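Donderent Wardrobe Exchange
Minutes of the sorting meeting, Saturday, November 21, 2020

Chair: Remzi Altıntaş. Apologies were received from Sönmez, who has sent apologies to every meeting since July and is getting good at them.

1. Last minutes
Approved after the word "heated" was struck from the paragraph on coat hangers.

2. Stock and money
The book shows 223 garments on loan and 79 returned. The cash box holds $90. It should hold $69, and the chair asked that whoever is overpaying please stop or come forward.

3. Small things

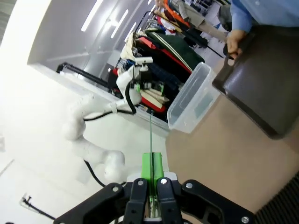

Buttons, belts, patches and gift cards keep traveling home in coat pockets, and the Kodar branch has complained twice. Remzi proposed one home for all of it and one only. The clear plastic container beside the pile of garments was put forward, on the grounds that people can see what is in it and will have fewer excuses. A motion to label it was carried. A motion on the wording of the label ran for most of the coffee break and was withdrawn.

4. Trays and the rack
Jetby wants its trays back. The meeting felt that Jetby might have said so before we got used to them. Agreed that trays are emptied before they go anywhere, and that flat items such as the glittery teal one go in the clear container. The rack is crowded again, with cream sweaters well represented. No new sweaters until some go out.

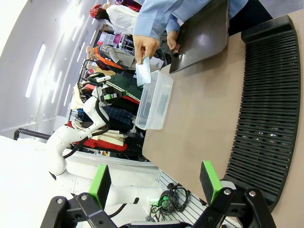

5. Any other business
The red pieces will be sorted by size next time. A request for a second rack was noted, admired and left on the table. Remzi to write to Jetby, politely.

Meeting closed when the coffee ran out.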